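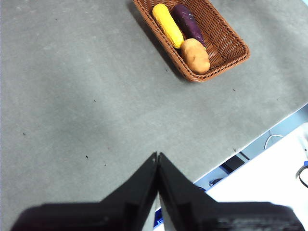
Week 7: pricing at small food markets

Okay, back to Otomgate market. Last week I said I'd explain why two stalls selling the same squash can charge such different prices, and then we ran out of time (my fault).

Start with rent. A corner pitch costs more, so the seller needs either a higher price or more sales. Brullar, our other market, charges every stall the same rent – so look at the prices there first and see what's left to explain.

Then there's spoilage. If you buy 62 crates and throw out 2, the other 60 have to pay for them. I love this one, it catches everybody the first time!

For next class, read the Tang handout and redo problem 2 with monthly sales of 2000.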